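Two arms, one desk, and a lot of coffee

2nd April

So the simulator finally runs at a speed I can live with! I've been promising an update on the two-armed robot since January, when I set up my corner at the Pundby shared workshop, and most of what I had to report until now was waiting. Waiting for parts, waiting for my old graphics card to finish a run, waiting for the big table to be free.

The real arms are still in pieces on my shelf (the shoulder bearings from Grendent came in the wrong size, twice), so all the work right now is happening on screen. I've got a simple room with a desk in it, the robot parked in front, and a bunch of odds and ends spread over the top for it to reach for. The room is as plain as I could get away with. I did hang a little window on the wall, which does nothing for the physics and quite a lot for my mood at eleven at night.
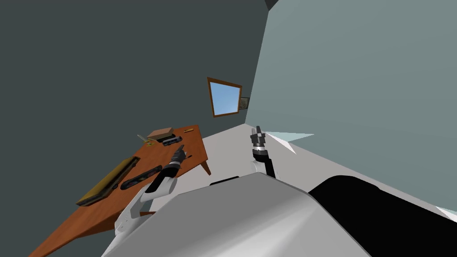 Getting both arms to move without knocking elbows took me most of last month. Each one was fine alone. Put them together and they'd both go for the middle of the desk like two kids after the last cookie. I ended up giving each arm its own half and a strip in between that only one is allowed into at a time. Crude, but I ran 200 tries overnight and got 27 collisions, and the week before that I'd stopped bothering to write the number down.

The other thing that ate my evenings was the file format. I keep my settings in Trarine, a little config tool I wrote for an older project, and it had been rounding the joint limits all along. Every single one! I found it by accident while looking for something else – a typo in the wrist offset on line 2444 – and fixing the rounding cleared up a shake in the left forearm that I'd been blaming on the motor model. I'm still kind of mad about it.

Now I'm on to grasping. I want clutter, stuff leaning on other stuff, things near the edge of the table, because that's what my own desk looks like. A toy bus up against a cardboard box is a surprisingly mean test. There's no obvious place to put the fingers, and if you come in at a bad angle the little bits next to it get shoved over the side. I've got the jaws opening as wide as they'll go before the approach and closing over 15 steps, and that feels about right, though I may slow it down again.
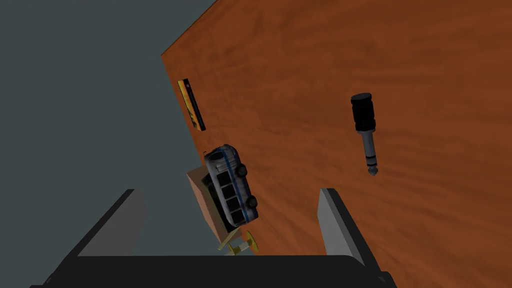 What's next

First, the bearings. If the third set fits I can start putting the real shoulder together, and I've got the big table booked for it. Kurup (that's the name of my control board, don't ask) needs a new case too, as the old one cracked when I over-tightened the lid.

On the screen side I want to try thinner objects. Flat stuff like books and pencils is a whole different headache for parallel fingers, and I don't have a plan yet beyond sliding things to the edge and pinching. If you've done this at home with cheap grippers, leave a comment – I'd love to hear what you used on the fingertips.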